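How to Sort a Silverware Drawer So It Stays Sorted

By Maricica Ilie

I have lived with a drawer where the forks ran the place. You can live like that for years, fishing out a steak knife every time you want yogurt, or you can give up 13 minutes and a patch of table.

Start by dumping everything out. Put the tray on the table too and sort into it from there.

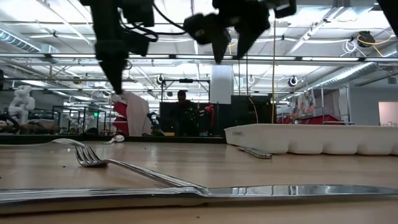
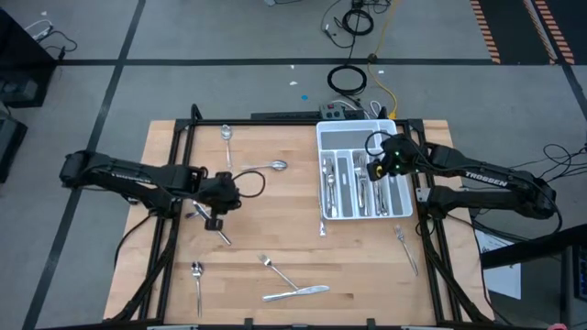
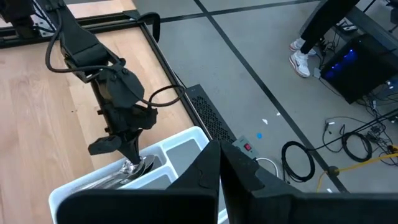
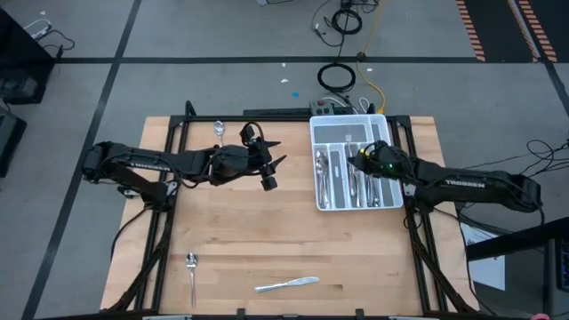 Forks, spoons, and a white plastic tray on a wooden tabletop.

1. Before anything goes back, wipe out the tray. You will find crumbs, and possibly a twist tie older than your kids.

2. Spoons first. They nest, so they take up less room than you'd think. Bowls all at the same end, please. My sister-in-law Sandra alternates hers to save space, and her drawer jams.

3. Forks next, tines away from you. If two kinds of fork have to share a slot, put the small ones on top or you'll never see them again.

4. Knives get their own slot, blades all facing the same way. Sharp ones belong in a block or a sleeve.

5. The crosswise slot, if your tray has one, is for oddballs: the baby spoon, the corn holders, the thing that came with the fondue set. Once it's full, something has to leave. I got rid of 9 takeout spoons in January and have yet to grieve.

6. Slide the tray back in and shut the drawer hard. If the tray shoots to the back, put a strip of shelf liner under it – the cheap kind is fine.

Leftover pieces that match nothing can go in the picnic basket. Mine now holds service for six, provided all six guests want soup.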